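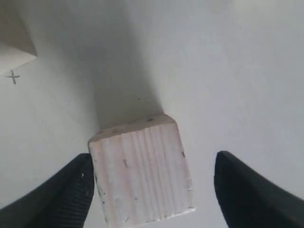
책상에 올려 쓰는 로봇팔이면 아무 데나 달 수 있나요?

손목 쪽에 나사 구멍 네 개짜리 원형 플랜지가 있고 12V 전원을 따로 끌어올 수 있는 팔이면 달립니다. 구멍 간격이 다른 팔에는 어댑터 판이 필요하며, 도면은 키트에 들어 있으니 가까운 공용 작업실에서 깎거나 출력하시면 됩니다.

헤리코(Herico) 두 손가락 그리퍼 키트
만든 곳: 틸투보프(Tiltuvov) 공방, 핸드빌 공용 작업실 안쪽 작업대

헤리코는 집이나 동네 작업실에서 로봇팔을 만드는 분들을 위한 조립식 그리퍼입니다. 공장 라인에 넣을 물건을 찾는다면 다른 페이지로 가시는 편이 빠릅니다. 나무토막 하나를 집어 옆으로 옮기는 데 저녁 시간을 통째로 쓸 각오가 되어 있다면 잘 오셨습니다. 저희도 그렇게 살고 있습니다.

손가락은 무광 검정이고, 끝으로 갈수록 좁아지는 곡선형입니다. 완전히 닫으면 끝이 먼저 만나고 뿌리 쪽에는 가느다란 틈이 남습니다. 불량 신고를 가장 많이 받는 부분인데, 설계가 그렇습니다. 끝에 힘이 먼저 실려야 얇은 물건을 집을 수 있어서 일부러 남긴 틈입니다. 줄로 갈아서 메우지 마세요. 갈아낸 손가락은 교환해 드리지 않습니다.

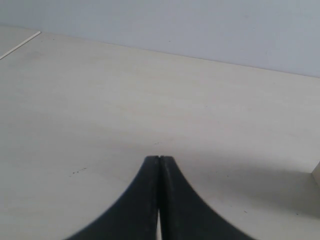 풀헨시오 에스코베도는 후기에 이렇게 적었습니다. 조립은 설명서보다 빨리 끝났는데 영점 맞추기는 설명서보다 세 배 걸렸고, 그 와중에 배선을 거꾸로 꽂은 사람이 본인이라는 점은 별점에 반영하지 않았다고요. 별은 네 개였습니다. 나머지 하나는 커넥터 색깔이 둘 다 검정이라 뺐다는데, 할 말이 없어서 다음 생산분부터 한쪽을 회색으로 바꿨습니다.

사양
벌어지는 폭: 최대 28mm
무게: 593g (모터와 브래킷 포함, 케이블 제외)
전원: 12V 직류
패드: 파리시(Parisi) 교체형, 안쪽 면에 가는 가로 홈
제어: 직렬 통신, 예제 코드 제공
색상: 검정. 다른 색 문의는 감사히 읽기만 하고 있습니다.

무게를 보고 놀라는 분이 계십니다. 소형 취미용 팔 중에는 그리퍼를 다는 순간 고개를 숙이는 것이 있으니, 팔의 가반 하중에서 593g을 먼저 빼 보고 남는 숫자가 마음에 드는지 확인하세요. 음수가 나오면 주문 버튼에서 손을 떼시면 됩니다.

영점은 손가락을 닫은 상태에서 잡습니다. 넓고 밝은 상판 위에서 하면 양쪽 끝의 높이 차이가 눈에 잘 들어옵니다. 한쪽 끝이 살짝 높은 정도는 그대로 써도 되고, 손톱이 걸릴 만큼 차이가 나면 뿌리 쪽 나사를 풀고 다시 맞춥니다. 손가락에 작은 주황빛 갈색 점이 보이면 마른 천으로 먼저 문질러 보세요. 지워지지 않아도 집는 데는 지장이 없고, 중고로 팔 때만 조금 지장이 있습니다.

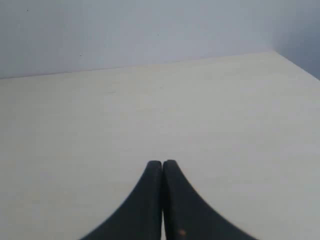

첫 시험은 나무토막으로

값비싼 것으로 시작하지 마세요. 첫날의 그리퍼는 계란과 골프공을 구별하지 못하고, 둘째 날도 사정은 비슷합니다. 저희는 흰 바탕에 연필로 작은 십자를 그어 놓고 나무토막으로 시험합니다. 순서는 다음과 같습니다.

1. 상판에 십자 표시를 하나 그립니다. 자를 대도 되고 안 대도 됩니다. 팔이 매번 같은 자리로 돌아오는지만 보면 됩니다.

2. 토막을 벌린 손가락 사이에 놓습니다. 한쪽 손가락에 조금 더 가까워도 닫히면서 밀려 들어오지만, 너무 치우치면 토막이 먼저 돌아갑니다.

3. 속도를 기본값의 20퍼센트로 낮추고 닫습니다. 이 단계를 건너뛴 분들의 메일은 제목만 봐도 알 수 있습니다.

4. 들어 올린 뒤에는 토막이 기울었는지 봅니다. 밑면에 흰 층이 붙고 노란 띠가 지나가는 토막처럼 나무와 다른 재질이 겹친 물건은 패드가 두 재질의 경계에 걸리기 쉽습니다. 무는 높이를 조금씩 바꿔 가며 다시 집어 보세요.

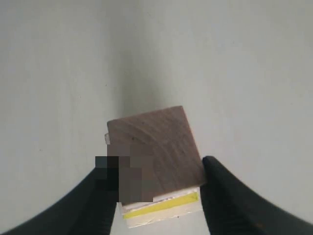 5. 같은 동작을 12번 되풀이합니다. 한 번 잡힌 것은 운일 수 있고, 운은 예제 코드에 포함되어 있지 않습니다.

상자에 들어 있는 것

손가락 한 쌍, 모터와 브래킷, 파리시 패드 두 벌, 나사 한 봉지, 육각 렌치, 어댑터 판 도면. 나사는 필요한 수보다 넉넉히 넣습니다. 작업실 바닥이 해마다 제 몫을 가져가기 때문입니다. 로봇팔과 전원 장치, 시험용 나무토막은 들어 있지 않습니다. 토막은 목공 작업대 밑을 보시면 대개 있습니다.

패드 교체

홈이 닳아 손끝으로 만져지지 않으면 바꿀 때입니다. 손가락 안쪽의 패드를 뿌리에서 끝 방향으로 밀어 빼고, 새 패드는 반대로 끼웁니다. 양쪽을 함께 바꾸세요. 한쪽만 새것이면 물건이 그쪽에 달라붙은 채 놓을 때 따라옵니다. 패드만 따로 주문할 수 있습니다.

배송과 수리

주문을 받고 조립하므로 시간이 걸립니다. 12월에는 작업실 난방 사정에 따라 더 걸립니다. 수리를 맡기실 때는 케이블을 빼고 보내 주시고, 무엇을 집다가 그랬는지 쪽지에 적어 주세요. 창피한 내용이어도 괜찮습니다. 수리대 옆 벽에 붙이기 전에는 이름을 가립니다.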